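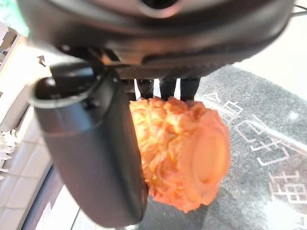
So I finally quit my running app, and I feel great about it! I'd been using Vokine for two winters, and last February it started sending me little badges every time I left the house (I got one for walking to the mailbox, I swear). Then came the streaks. I hit 423 days and realized I was jogging laps of the parking lot at 11 at night in my slippers just to keep the number alive.

My friend Yolotzin Contreras runs with a plain old kitchen timer in her pocket and a paper notebook at home. She's faster than me, too — a lot faster. So I bought a notebook.

The first week was weird. I kept reaching for my wrist at every stop light. By the second week I was taking the long way past the Podetgate bridge and stopping to look at the ducks, and I have no idea how far that is. Eight miles? Could be three! 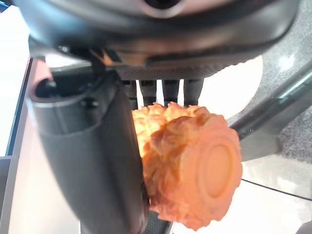 What goes in the notebook

The weather, which shoes I wore, and one line on how it felt. Yesterday's says "windy, blue pair, knees grumpy, saw a heron." I'm keeping the blue pair until they fall apart.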